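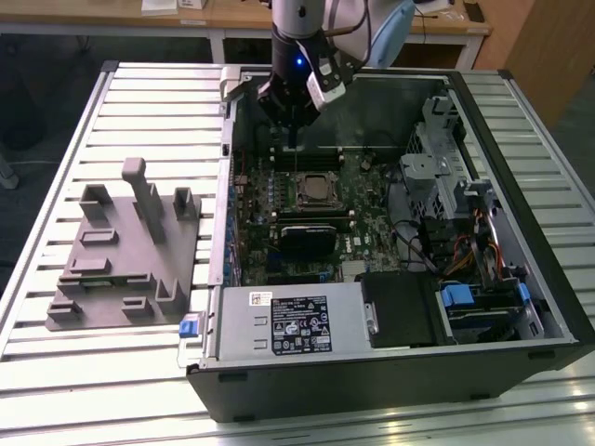 Guides > Home Office > Looking After Your Desktop

Section 9. Adding memory to an older desktop

If your computer has grown slow with too many browser tabs open, a little more memory is often the kindest thing you can do for it, and it's a pleasant job for a quiet evening.

1. Save your work, shut the computer down from the menu, and unplug the power cord. Hold the power button in for 9 seconds.

2. Lay the tower on its side on a sturdy table and take off the side panel. Put the screws in a saucer — they do love to roll.

3. Touch bare metal on the case before you pick up the new module, and hold it by its edges.

4. Open the clips on the slot, line up the notch, and press down evenly until the clips close. It takes a firmer push than most people expect!

CAUTION: Never force a module. If it won't go in, turn it around and check the notch again.

5. Refit the panel, plug in, and start up. The first start may be slow, so give it 300 seconds before you worry.

NOTE: Write down the old memory total first, so you have something to compare with afterward.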